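4.2 Why people picked the counter they picked

I'll admit I went into this part of the study expecting price to explain nearly everything. Stone is expensive, kitchens are expensive, and when Sadia Sandhu and I wrote the first version of the survey we put four questions about cost right at the top (a mistake, and we fixed it in the February round). Of the 3606 households we mailed, 1628 sent back a form we could use. Most of those forms had something scribbled in the margins, and the margins are what got me excited.

Price mattered, sure. But when we asked people to tell us, in their own words, what they remembered about choosing a counter, the word that kept coming back was "crumbs." People in Fernow and Donnelly wanted a surface that would forgive them. They talked about toast, coffee grounds, flour, a kid's cereal at seven in the morning. One woman in Donnelly wrote that her old white counter "told on her" every time her mother-in-law stopped by, and that she went straight for the busiest pattern in the showroom. I love that phrase and I've been using it ever since, so from here on I'll call this the telling problem: how much a surface gives away about the last hour of kitchen life.

Leson was different, and I still don't have a great answer for why. Households there leaned toward plain, single-color counters even when they complained about them in the very next line. Sadia thinks it comes down to the age of the houses. The kitchens are smaller and darker, and a plain light surface makes them feel bigger. I think she's partly right, but the same thing shows up in the newer homes by the river, where the kitchens are huge! We go back to this in Section 5, where we compare the two groups by floor area.

To get past memory and into what people notice when they look, we ran follow-up visits with 550 of the households. Abilio Requena carried the sample boards (they are heavy, and I thank him here as well as in the acknowledgments). Each board had a plain finish on one side and a speckled one on the other. We asked people to talk through each side for as long as they liked. With the plain side, they talked about color. With the speckled side, hardly anyone named a color first. They said "busy," or "warm," or "like my aunt's place," and only after a while did they start sorting out the browns from the creams.

That order of things matters for how we code answers. In the Boltano pilot we had a single box for "main color," and for speckled stone it was close to useless, with people writing "brown?" or "all of them." We replaced it with two boxes, one for the overall feel and one for any colors the person cared to list. Figure 3 has the kind of pattern I mean, with tan, beige, cream and dark brown all mixed together in patches. Try picking one main color for that. I've tried it plenty of times and my answer changes with my mood.

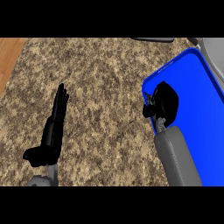

Figure 3. Mottled granite countertop, computer-rendered.

Once the two-box version was in place, the link between pattern and forgiveness got a lot easier to see. People who used words like "busy" for the overall feel were also the ones who brought up crumbs and spills without being asked. People who used words like "clean" or "bright" talked about wiping down, often with a sigh we could hear on the tape. We don't claim that one causes the other. Somebody who hates wiping may go looking for a busy counter, or may learn to call it busy after living with it for ten years, and our visits can't pull those two stories apart. What the visits do give us is a set of everyday words that hold up across three of the four towns, and those are the words we carry into the scales in Section 4.3.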